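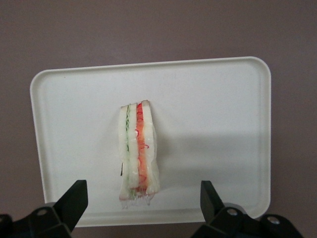

ヘンデン・ハンドボールクラブ 運営会議 議事録

日時 2/12/21(金)19時より
場所 フーライン体育館 会議室
議長 川口昭彦
出席 ウメシュ・ラジプット(U15監督)、U12担当、審判担当、会計担当、保護者代表、広報担当、書記
欠席 女子コーチ(勤務のため。書面で意見提出あり)

1 前回議事録の確認

保護者代表より、前回の議事録で「練習開始時刻の繰り上げについて概ね賛成」とあるのは言い過ぎではないかとの指摘があった。賛成と発言したのは川口議長とU12担当だけで、ほかの出席者は黙っていたとのこと。書記が手元のメモを見返したところ、確かに賛成の発言は二人分しか残っていなかった。「反対意見なし」に改めることで承認。
ラジプット監督から、黙っていたのは反対だったからだとの補足があった。この発言は前回のものではないため、前回分には加えず、今回の議事録に残す。

2 フーライン体育館の利用枠

4月からの利用枠について、体育館の窓口から案内が届いた。土曜午前の全面枠が半面になり、代わりに木曜夜の全面枠が使えるという内容。窓口の説明では「利用機会は従来と同等」とのことだが、ハンドボールで半面というのはコートが横に切れるということであり、ゴールが片側しか置けない。同等と呼ぶのは無理があるというのが出席者の大方の受け止めだった。
U12担当は、小学生なら半面でも基礎練習は回せると述べた。ただし、隣の半面にバドミントンが入った場合、仕切りネットの下をボールが抜ける。昨年も何度か先方に謝りに行っている。
ラジプット監督は木曜夜の全面枠について、数字の上では得に見えるが、中学生が定期試験と塾で木曜にどれだけ来られるか疑わしいと発言。昨年の秋に同じような夜枠を試したとき、ゴールキーパーが一人も来ない日があり、フィールドの選手が交代でゴールに立った。シュート練習としてはほとんど意味がなかったという。
保護者代表からは、帰りが21時を過ぎる場合の送迎を家庭任せにするのかとの質問。議長は「各家庭で相談していただく」と答えたが、それは家庭任せという意味ではないかと再度問われ、そうであると認めた。
土曜の全面枠を隔週でも残せないか、窓口に書面で申し入れることにした。口頭で頼んだ昨年の件は、先方に記録がなかったため、今回は必ず控えを取る。担当は川口。返事があるまで木曜枠は仮押さえとする。

3 松やにと両面テープの使用について

体育館側から、床にべたつきが残っているとの苦情が再度あった。フーライン体育館では松やには全面禁止、両面テープは使用可となっている。
議長は、クラブとして松やには使っていないと回答済みであると報告した。これについて審判担当から、使っていないと誰が確かめたのかとの質問が出た。議長は各コーチに聞いたと答えたが、聞いた相手は二人だけで、女子コーチには確認していなかった。欠席の女子コーチの書面には、たまたまこの件への言及があり、「練習では使っていない。ただし他会場の試合で使ったボールをそのまま袋に戻している」と書かれていた。
出席者の間で、これが原因である可能性は高いという意見と、成人の別団体も同じ床を使っている以上クラブのせいと決めつけるべきではないという意見に分かれた。どちらも証拠はない。書記としては、どちらとも記さずにおく。
当面の対応は次のとおり。
他会場で使ったボールは別の袋に入れ、フーライン体育館には持ち込まない。
両面テープのごみは各自持ち帰る。ゴール裏に貼り付けて帰る選手がいるため、練習後にコーチが見る。
床拭きは練習終了の10分前に始める。
U12担当から、松やにを落とす専用クリーナーを買う案も出たが、以前に買ったものが倉庫に未開封で残っているはずだとの発言があり、まずそれを探すことになった。

4 ベメルの映像・記録サービス導入案

広報担当より、ベメルの担当者から受けた説明の報告。試合の動画を送ると、シュート位置、成功率、走行距離などを集計して返してくれるというもの。団体契約は月3,000円で、最初の月は無料。資料には「導入チームの勝率が向上」とのグラフが付いていた。
このグラフについて質問が集中した。縦軸に目盛りがない。比較しているのが導入前の同じチームなのか、導入していない別のチームなのかが書かれていない。対象の競技も記載がなく、広報担当が先方に確認したところ「サッカーが中心」との返答だったという。
ラジプット監督は、U15の公式戦の数を考えれば、成功率が上がったか下がったかなど一試合の出来で簡単にひっくり返ると述べた。左サイドの選手のシュートが入らない理由は映像を見なくても分かっており、踏み切りがゴールに近づきすぎて角度がなくなっているだけだとも付け加えた。
U12担当は導入に前向きで、小学生は自分の動きを見せるだけでずいぶん変わると主張。これに対し、見せるだけなら手持ちのタブレットで足りるのではないかと会計担当。U12担当は、集計があるのとないのとでは子どもの食いつきが違うと応じた。書記がその根拠を尋ねたところ、親戚のチームで評判が良かったとのことだった。
保護者代表からは、子どもの映像が社外に保存されることへの懸念が出た。資料には「厳重に管理」とあるが、保存期間も、解約後に消えるのかどうかも書かれていない。広報担当はその点を聞いていなかった。
採決は行わず、次の事項について書面で回答をもらうまで保留とした。
保存場所と保存期間。
解約時の削除の扱い。
無料期間が終わったあと、自動で有料契約に移るのかどうか。
ハンドボールでの利用実績。
議長より、無料の月だけ使ってやめるという手もあるのではとの発言があったが、やめる手続きを誰がやるのかと聞かれて返答がなかった。以前の連絡アプリも同じ経緯で一年払い続けたことを申し添える。

5 アフージャ杯への参加

4月に開かれるアフージャ杯の案内が来ている。U15の部とU12の部があり、参加費は一チームにつき2,000円。別に選手一人あたり保険料200円。
案内の文面では「実力が拮抗するようブロック分けを行う」とあるが、前回の参加時に同じ文言を信じて出たところ、初戦の相手が県外の選抜に近い編成で、前半で試合が終わったようなものだったと審判担当。主催者に問い合わせたときの返事は「申込時の自己申告に基づいている」で、つまり強いチームが控えめに書けば下のブロックに入れる仕組みである。
ラジプット監督はそれでも出たいとの意見。大差で負けること自体は構わない。速攻を受け続ける展開で戻りの約束事が守れるかどうかは、身内の練習では試せない。ただし控えの選手まで全員出すという約束を先に保護者にしておきたいとのことだった。前回は最後の試合でも出番のない選手がおり、後から家庭に説明して回ることになった。
保護者代表は、その約束は前回も事前にあったはずだと指摘。監督は、約束はしたが点差が詰まったので守らなかったと認めた。今回は各試合の前半に必ず控えを入れ、交代の順番を紙に書いてベンチに貼ることにする。貼った紙を誰も見ないのではという声もあったが、ほかに案は出なかった。
U12は新年度のメンバーがまだ読めない。今の六年生が抜けると、七人そろうかどうかが微妙なところで、U12担当は「春の体験会で入る」と見ている。昨年の体験会に来た子のうち、その後続いている子の人数を尋ねたが、名簿がなく分からなかった。U12の申し込みは締め切りの直前まで待つ。
U15の参加は全員一致で決定。申込は会計担当が行う。自己申告の欄には見栄を張らず、控えめにもせず、直近の公式戦の結果をそのまま書く。

6 審判と帯同

アフージャ杯では各チームから審判を出すことが条件になっている。現在、資格を持っていて当日動けるのは審判担当だけで、ハンドボールは二人で笛を吹くため、一人足りない。
議長は自分が吹いてもよいと申し出たが、資格の更新が済んでいるかとの問いに、更新の案内を見た記憶がないとの返事。切れている可能性が高い。確認のうえ、切れていれば更新講習を受ける。講習の日程が大会に間に合うかどうかは不明。
高校生のOBに頼む案も出た。中学生の試合を高校生が裁くと、退場を取ったときに相手ベンチが黙っていないのではと心配する声がある一方、審判担当は、大人が吹いてもベンチは黙っていないのだから同じことだと述べた。OBには審判担当から打診する。
これに関連して、審判担当から選手への要望。パッシブプレーの予告合図が出ているのに、合図そのものを知らない選手がいる。腕が上がっているのを見て手を振り返した選手が先日の練習試合にいたそうである。ラジプット監督は、教えたはずだと言いつつ、次の練習でもう一度やると答えた。

7 大会当日の軽食

保護者代表より、大会の日の昼食を各自持参とするか、まとめて手配するかの相談。前回はおにぎりをまとめて注文したが、具の希望を集めるだけで連絡の往復が際限なく続いた。
サンドイッチなら個包装で配りやすいとの意見があり、これには手間が減るのかどうか疑問の声も出た。卵とマヨネーズの苦手な子が必ずおり、結局は希望を集めることになる。アレルギーの確認はどの方式でも省けない。
ラジプット監督は、試合の合間に食べるなら量よりも時間だと述べた。前回は第二試合の直前に食べた選手が、開始早々に脇腹を押さえて下がっている。食べてよい時間をあらかじめ示してほしいとの希望があり、第一試合終了後すぐとする。間が空きすぎる組み合わせになった場合は監督の判断。
結論として各自持参。飲み物のみクラブで用意する。飲み物代の上限は一日1,000円とし、超えたら水道水を足す。スポーツドリンクの粉は昨年の残りがあるが、期限を見てから使うこと。

8 用具

ボールの空気圧がばらばらで、練習開始のたびに入れ直しているとの報告。空気入れの針がまた曲がっている。予備の針を買う。
ゴールネットの右下のほつれについて、前々回に「早急に対応」と議事録に書かれているが、対応した人がいない。書記が結束バンドで留めることになった。書いた本人がやるべきだという理屈だそうで、納得はしていないが引き受けた。
ビブスは洗濯当番の表が配られているものの、表どおりに回っていない。いつも同じ家庭が持ち帰っていると保護者代表から苦情。表を作り直す案が出たが、表を作り直せば回るという見込みはどこから来るのかという話になり、練習の最後にその日の当番の名前をコーチが呼んで手渡す方法を次の練習から試す。

9 女子コーチからの書面

議長が読み上げた。要点は次のとおり。
女子の人数が少なく、単独で試合を組めない。近隣クラブとの合同練習を増やしたい。
合同チームの話は毎年出るが、毎年「前向きに検討」で終わっている。今年は検討の期限を決めてほしい。
男子と同じ時間帯の練習では、コートの端でパスをしているだけの時間が長い。
これについて、ラジプット監督は最後の点を認めた。男子の紅白戦が延びると女子の時間が削られるのはそのとおりで、タイマーを置くことに同意した。合同練習は、議長が近隣クラブに4月中に連絡を取り、次回の会議で相手の返事をそのまま報告する。「前向きに検討」とは書かない。
なお、この書面は事前に議長あてに送られていたが、会議の議題には入っていなかった。審判担当の指摘で取り上げたものである。次回から欠席者の意見は議題の前のほうに置く。

10 その他

広報担当より、クラブのお知らせページの更新が止まっているとの報告。最新の記事が昨年の夏のままで、体験会の案内を見て問い合わせてくる家庭がある。終わった体験会である。記事を下げるだけなら今すぐできるのではないかとの声に、広報担当がその場で作業した。
U12担当より、四年生から「左利きはどこに並べばよいのか」と聞かれたとの話。ラジプット監督が右サイドか右の45度と即答したうえで、小学生のうちから固定するのは早いとの意見を述べた。U12担当は、本人がそこをやりたがっていると反論。話が長くなり、練習の場で続けてもらうことにした。
練習開始時刻の繰り上げ(議題1参照)は、体育館の枠が決まらないうちに論じても仕方がないとして見送り。

決定事項

土曜全面枠の件、書面で申し入れ。川口。
ボール袋の分別、次の練習より。各コーチ。
倉庫のクリーナーを探す。U12担当。
ベメルへの質問書。広報担当。回答が来るまで契約しない。
アフージャ杯U15申込。会計担当。
審判資格の確認。川口。OBへの打診。審判担当。
空気入れの針の購入。会計担当。
ネットの補修。書記。
近隣クラブへの連絡。川口。

次回の日程は、体育館の返事を受けて議長が連絡する。前回も同じ取り決めで連絡が前日になったため、少なくとも一週間前にとの要望があった。

21時5分閉会。片付けに残ったのは三人。

記録 書記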